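The Last Ferry to Somham

Fiction

Missed it. Of course I missed it. Ran the whole length of Nenholm pier with one shoe undone and the ferry already turning, its lights all soft in the rain, and me waving a jar of pickled onions like that would bring it back.

The onions were for my sister. Only thing she'd asked for. Not flowers, not a card. Onions from the shop by the harbour, the Quiroga ones, the ones Dad used to eat over the sink with his fingers. She was having the baby tonight or tomorrow or had already had it, my phone was dead so who knew.

So. The waiting room. One heater, on the wall, ticking. A timetable from last winter. A machine that took my coin and kept it. Ticket in my hand, number 531, good for the 9.40 only, no exchange, it said so on the back in red.

There was a hatch with a blind half down and a light on behind it. I knocked. Nothing. Knocked again, harder. Could hear a radio in there, somebody singing about a river, and the scrape of a chair. 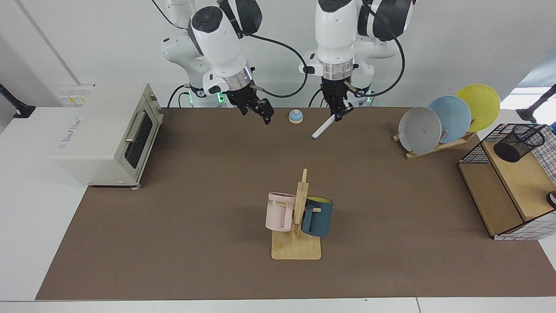

Blind went up and the woman wanted to know did I think the ferry ran on wishes, because it didn't, it ran on diesel, and it had left on time for once in its life and I could sit down or go home. She had a coat on over a dressing gown. I said I couldn't go home, home was the other way, over there, my sister was over there. She looked at the onions.

Boy or girl, she said.

Don't know, I said. Don't know if it's even here yet.

She thought about that. Then the blind came down and I thought, well, that's that, and sat by the heater and tied my shoe. Rain on the roof. I tried to remember the last time I'd seen my sister and it was the funeral, and we'd argued about the car. Not even a good car. A Briretti with a door that only opened from inside, two of us stood in black in the car park shouting over who'd have it. Neither of us did in the end. It went for 123 pounds to a man who wanted the seats.

I hadn't rung her after. She hadn't rung me. Then in the summer a postcard, no hello, just the due date and her new address. I put it on the fridge and looked at it every morning for weeks and did nothing. Then yesterday, the message. Bring onions. That was all of it. Two words and I was crying in the bread aisle.

The side door opened. Tea, the woman said, come on, I'm not carrying it out to you. 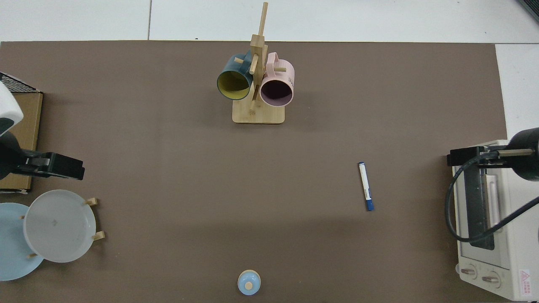 Page 14

It was warm in the back. Small. She gave me the chair and stood herself, leaning on a filing cabinet, blowing on her tea. Her charger didn't fit my phone. She had an old one in a drawer that did, in a knot with string and a dog lead, and it took us ages, both picking at it, not talking much. The radio did the shipping news. She mouthed along to some of it.

She'd had four herself, she said. Two over there, one here, one halfway. I said halfway where and she pointed out at the water.

No, I said.

Crossing was rougher in them days, she said.

The phone came on. It buzzed and went on buzzing, slid right off the edge of the desk and I caught it, first good thing I'd done all day. Eleven messages. I couldn't look. I held it against my jumper. She reached past me and turned the radio down.

Read the last one first, she said. Always do. Then the rest can't hurt you.

So I read the last one first. It said WHERE ARE MY ONIONS, all capitals, and under it a picture, blurry, a red cross little face in a yellow hat. Dad's face. Dad's exact face when the football was off.

I showed her. She put her glasses on to see it and then took them off agian and rubbed them on her sleeve and didn't say anything for a bit.

There's the mail boat, she said. Quarter to five. It isn't meant to take people.

I said I'd pay. I had money, I said, I could pay whatever.

She was already writing on the back of my ticket, over the red bit, pressing hard. Gave it me back. One box onions, it said, urgent, and one attendent for same.

Sleep if you want, she said. I'll shout.

I didn't sleep. I sat with the jar in my lap and typed to my sister, and rubbed it out, and typed it again. Sorry about the car - that's what I sent in the end. Sorry about the car. On the mail boat. Don't let anyone else name her.

It whizzed off. Three dots came up straight away.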